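4.2 Cups, trays and the problem of being finished

Our informants agreed that a table should be cleared after a meal. They agreed on little else. Asked when clearing was complete, Zamora's household in the Itosau sample said "when it looks done," a criterion we spent most of December failing to operationalize. Of the 741 clearing episodes we coded, 44 were set aside as disputed, generally by the two people who had been sitting at the table.

Cups gave us the most trouble. Plates stack and are therefore treated as a single obligation. Cups wander. A tray ought to settle the matter, and every household in the sample owned one, yet the tray often served as a kind of suburb, with the cups gathered near it and not committed to living there. Figure 2 is a fair specimen. 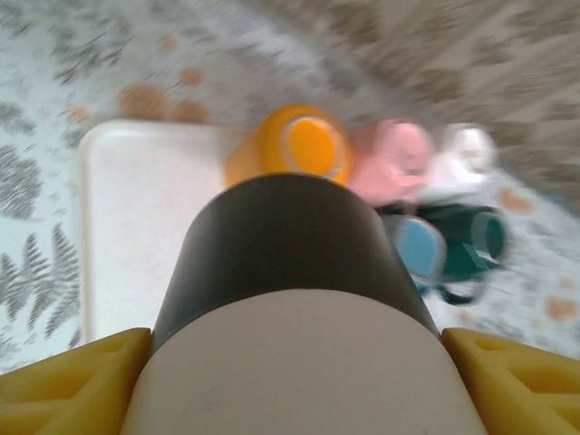

Figure 2. Cups in several colors clustered by a white tray, on a fern-print tablecloth. The orange cup rests partly against the tray.

We coded such arrangements as "adjacent." Marty argued for "abandoned" and was outvoted. The category matters because a cup lying on its side, like the dark green one in Figure 2, was read by 8 of our raters as clutter and by the rest as a cup that had been dealt with. Color did not help. Raters who owned matching sets were stricter with mixed ones, an effect we had not predicted and would prefer not to explain.

Tablecloths are treated separately in Section 4.3, where the patterned ones cause difficulties of their own.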